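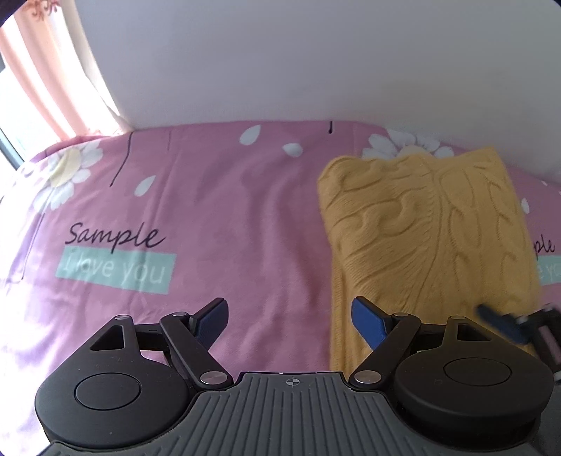

Daisy-print sheet on the bed, yellow cable-knit sweater folded on the right.

Favari Field — preseason walk-through
Mon 18 August
Inspected by Norbert Zeman, with Lucie Petrenko for the club

Marks: OK / FIX / FAIL. Comments are mine unless initialed.

PLAYING SURFACE

Infield dirt, lip at grass edge — FIX
I was told the lip was cut back in the spring. It is tall enough behind second to turn a routine grounder into a dental bill. Whoever signed that off should come and stand there.

Pitcher's mound, height and slope — OK
Measured it twice. Landing area has a hole packed with the wrong clay, but it holds.

Home plate and bases — FIX
First base anchor wobbles. "It has always done that" is not a maintenance record.

Warning track — FAIL
Weeds in left field have closed over it. An outfielder going back on a ball gets no warning from a track he can't feel.

Outfield drainage — not tested
Dry day. The club says the new pipe works. I'll believe it after a storm.

FENCING AND NETTING

Backstop netting — FIX
The Trunance panels are good. The old section by the third base dugout has been patched with cord in 2 places. Cord isn't netting.
(L.P.: replacement is ordered.) Seen no order.

Outfield fence padding — FAIL
Padding stops 25 feet short of the right field pole. The post there is bare steel.

Foul pole bolts — OK

Bullpen gate latch — FIX
Opens onto live territory and swings by itself in a light wind.

DUGOUTS

Railings — OK

Bench, home side — FIX
Splintered at the far end. Sand it or replace the board.

Roof, visitors' side — OK, I suppose
No leaks visible, which on a dry day proves very little.

STANDS

Posted capacity — FIX
The sign says 575. The permit Senga Moncrieff sent me covers the main stand only, and the sign makes no mention of the 100 seats down the line. Pick a number and show me where it comes from.

Handrails and steps — FIX
Third step of the north stairs rocks. Paint edges again before October ball.

Exits — OK
Both open outward. One was blocked by a Flollero drinks cart, moved while I watched. It had better stay moved.

LIGHTS AND POWER

Pole inspection tags — FAIL
Tag on the Čierny Street side is out of date. I don't pass a pole on somebody's word.

Batting cage outlet — OK
Cover fitted, breaker trips when tested.

FIRST AID

Kit — FIX
Plenty of bandages, no cold packs.

Defibrillator — OK
Battery light green. Emília Machala has the cabinet key, and so should a second person.

RESULT
Not cleared for games. Practice allowed on the infield once first base is anchored. Send photos of the finished padding to Savita Nautiyal and I'll come back to look at the rest myself.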